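# Du Plessis ropeworks open day, Drirbridge

27 July 2022

I'd been meaning to go to this one for years and kept missing it, so when Aoife Conneely rang and said she had a spare seat in the car I said yes before she'd finished the sentence. We left far too early, stopped twice for coffee, and still ended up queueing outside the gates in a very light drizzle with a lot of people who had clearly brought their own cushions. (Bring a cushion! The benches in the hall are planks.)

The thing to see at Du Plessis is the ropewalk. It's 209 metres from end to end, one long shed with a dip in the middle where the ground sagged long before any of us were born, and when you stand at the top door the people at the far end look like chess pieces. It smells wonderful, all tar and hemp and a bit of wet dog, though the last part may have been the queue.
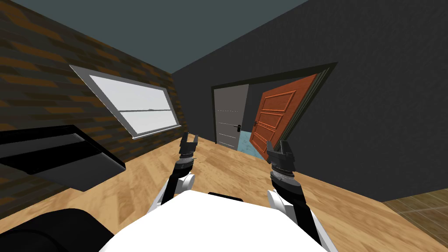

Our guide was Johannes Shezi, who has a voice made for long sheds. He started us off at the hackling boards, where the raw fibre gets combed through steel pins until it lies straight. He let a few of us have a go and I can report that it pulls on the shoulders something rotten. My handful came out looking like a doll that had been through a hedge. Aoife's was beautiful and she has mentioned it several times since.

Then the spinning, then the bit everybody had come for, which is the laying. Three strands are hooked up at one end and twisted, and a grooved wooden cone called the top goes between them and travels down the walk as the rope closes up behind it. I'd read about it, but I hadn't understood how fast it moves once the twist builds up. Johannes walked backwards in front of it the whole way, talking all the time, and never once looked over his shoulder. We had 40 minutes on the walk and I could have stayed all afternoon.

They make a short length for visitors to take home. Mine is now tied round the banister because I couldn't think where else to put it.

Lunch was in the old tarring shed. Tea was £2 with a refill, and there was a potato and leek pie that had gone by the time we got to the counter, so we had cheese rolls and watched other people eat the pie. Aoife struck up a chat with a couple from Clestport who were on their third visit and told us to go up to the loft before the afternoon group did — good advice, as it happens.
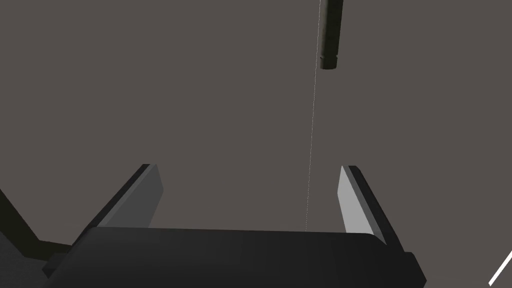 *A gripper from behind, its fingers spread wide.*

The loft is where they keep the sample books. There are 397 samples altogether, each one a few inches of rope stitched to card with the customer's order written next to it. Bell ropes, tow ropes, a very fine one for a theatre, and one dyed bright green with no explanation at all. I liked those better than the machinery, to be truthful. You can turn the pages yourself if your hands are clean, and they do check.

We came away with a leaflet for the splicing course in June next year. Aoife has signed up already. I'm dithering, mostly over the early start. 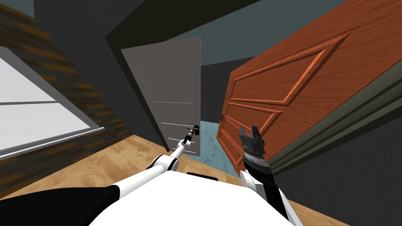 Oratile Sithole commented: lovely to read, but do go back for the splicing! I did it last time and the eye splice took me all morning, then the short splice clicked before tea. Take plasters for your fingertips. And the pie comes out at noon sharp, so get yourself down from the walk a bit before.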